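Week six of robotics club and we are still on cardboard boxes. I said in April that we would be done with this task in two weeks, so I was wrong about that.

The job is to have one arm hold a box still while the other arm cuts the tape with a utility knife. We drive both arms ourselves and record each try, and later the recordings go into training. So far we have 138 tries saved. I went through them last night and marked 50 as good enough to keep. The rest have a box that slid, a cut that missed the seam, or one of us bumping a control at the wrong time.

Holding has been harder than cutting. If the left gripper presses down too much, the box dents and the tape goes slack. If it presses too little, the whole thing turns as soon as the blade touches it. 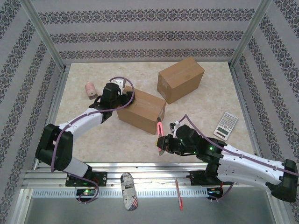
We changed two things this week. First, we stopped clearing the table between tries. The Hurnasano judges put other stuff near the boxes during the round, and our old recordings all had a bare table. Second, we now turn the boxes to a different angle each time. My good rate dropped right away, from 18 in one session to 11 in the next, but I would like to find that out now and not at the meet.

The knife grip also needs work. It can twist in the fingers on a long cut, so I want to try rubber pads before we record again. Flillura, the other team in our club, used foam on theirs and said it wore out fast.

Next session is more boxes. I also have to rewrite the checklist by the door, which still tells people to clear the table.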